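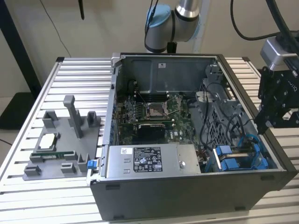 1 min read

Putting the processor back in an old Dell tower — any tips?

Got mine on its side with the panel off and the CPU out, and now I'm scared of bending something. Does it just drop in? And do I need new paste?

Teodoro Macapagal
Yes, it drops in! Lever up, match the little triangle on the chip to the corner mark, lower it straight down and don't push. Then lever back down (it feels stiff, don't panic). Clean off the old paste and use a fresh blob — I did mine last November and it's been lovely and quiet.

Orel
unplug it first!!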